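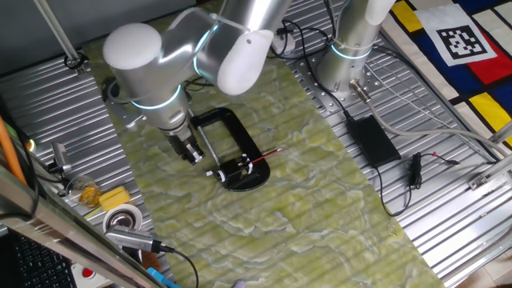

Ticket: Recurring bookings duplicated after calendar sync
Opened: 2020-10-11
Product: Hotuseck scheduling (dog walking and boarding), web and phone app
Account type: Multi-walker, Rinthorpe location
Priority: High
Status: Resolved, monitoring

Reported problem
Customer runs a dog walking and overnight boarding service. After connecting the Brarker calendar add-on, every repeating walk appears twice on the walker schedule. One-time visits and boarding stays show correctly. Clients with repeating walks received two reminder texts per visit. No double charges seen on invoices so far.

Steps to reproduce
Open any client with a repeating midday walk. Change the assigned walker. Save. Wait for the next sync. The original walk stays with the old walker and a second copy shows up under the new one. Deleting the copy works until the following sync, then it comes back.

First response
Asked customer to turn off reminder texts under Settings, Client Messages, and to stop deleting copies by hand. Manual deletes leave an orphan record that makes the log harder to read. Asked for an export of the walk table.

Findings
Export received. It holds 3,156 walk records, of which 62 are duplicates. All 62 belong to clients whose repeat rule was created before the July update. That update changed how a visit is identified: the old ID was built from client, pet and walker, the new one from client, pet and start time. Brarker still sends the old ID back. When the walker changes, Hotuseck finds no match and writes a new visit.

Pets with two owners on file were checked separately. Same behavior, no extra copies.

The sync also requests visits in pages of 200. We suspected the page limit at first — a record sitting on the boundary can be read twice — but the duplicates are spread through the whole export. Ruled out.

Second issue, found during review
Key and lockbox notes did not carry over to the copies. A walker opening the wrong entry sees a blank access field. Customer confirmed one missed entry at a client building for this reason. Notes are intact on the original records.

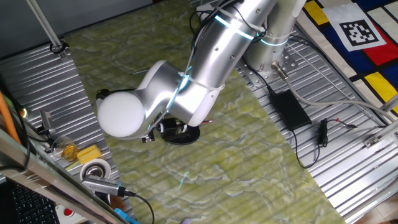 Will clients lose their walk history if the duplicates are removed?
The history stays with the original record, so report cards, GPS routes and feeding notes are kept as long as the copy is the one deleted.

Fix applied
1. Disconnected Brarker from the account.
2. Ran the ID rebuild on all repeat rules older than the July update.
3. Removed the 62 copies in bulk, keeping originals.
4. Reassigned walkers on the originals to match the customer's current roster.
5. Reconnected Brarker with one-way sync (Hotuseck to calendar).

Walker changes tested on 2 clients after reconnect. Single entry in both cases, access notes present. Reminder texts switched back on.

Open items
Two-way sync remains off for this account until the add-on sends the new ID. The customer's Klinhom payment link was not touched and needs no action. If a copy appears again, reply on this ticket with the client name and visit time, and leave the entry in place.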